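Version of September 8, 2020. This file replaces the draft circulated in August.

# Esura Ball Handling Set: data card and rules for use

The Esura set is a collection of simulated gripper episodes maintained at Grenell. It supports the study of how a two-fingered gripper approaches, closes on and releases small round objects on a flat mat. The present document sets out what the set contains, how episodes are to be recorded and labelled, and the conditions under which they may be shared. It applies to all contributors, including those working from the Xu and Petolel sites.

## 1. Contents

| Item | Value |
|---|---|
| Episodes accepted | 1,425 |
| Episodes held back for testing | 612 |
| Longest permitted episode | 500 steps |
| Lighting settings | 7 |

Episodes held back for testing are not included in the accepted total. They must not be used for training, for tuning or for the choice of a final model.

All images are rendered. No part of the set was recorded on a physical robot, and results obtained with it must not be reported as results on real equipment.

## 2. Labelling of contact

Labels describe the state of the gripper at a single step. Three labels are permitted:

- `open`: neither fingertip is near a ball.
- `framed`: a fingertip stands on either side of a ball, but contact on both sides has not been confirmed.
- `held`: the simulator log records contact on both sides.

The label `held` may not be given on the strength of an image. Where a ball lies between the two black pads, the view from the wrist seldom settles whether both are touching it, and the contact log is to be consulted in every case. Where the log is missing, the label is `framed`.

Balls may overlap in the view when they lie in a line leading away from the gripper. In such cases the label refers only to the ball between the fingertips. Its neighbours are entered as bystanders, whether or not a finger is close to them.
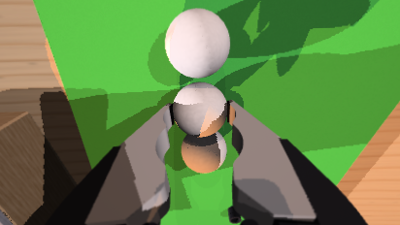 ## 3. Shadow and lighting

Strong shadow is a permitted condition and is not grounds for rejecting an episode. Reviewers should bear the following in mind:

1. A ball may be lit on one part of its surface and grey on another. Colour alone must not be used to identify it.
2. Shadows on the mat can take on rounded or pointed outlines. They are not to be entered as objects.
3. The lighting setting is to be copied from the configuration file and never estimated from the image.

An episode may be rejected on visual grounds only if the middle of the mat cannot be made out at any step.

## 4. Review

Each episode is read by two reviewers working separately. Where they disagree, both labels are kept and the episode is marked `disputed` until the contact log has been examined again. Reviewers may not assess episodes that they generated themselves.

Corrections are made by adding a new entry. Earlier entries are retained so that published results can be traced to the labels in force at the time.

## 5. Sharing and citation

The set may be used for research and teaching. Any report should state:

- the version date of this card;
- the lighting settings used;
- whether disputed episodes were left in or taken out.

Altered copies must carry a different name and a list of the changes made. Requests to use the set in the approval of equipment intended to work near people will be declined, as the set was not designed for that purpose.

Errors should be reported to the Grenell data office, quoting the episode number and the step.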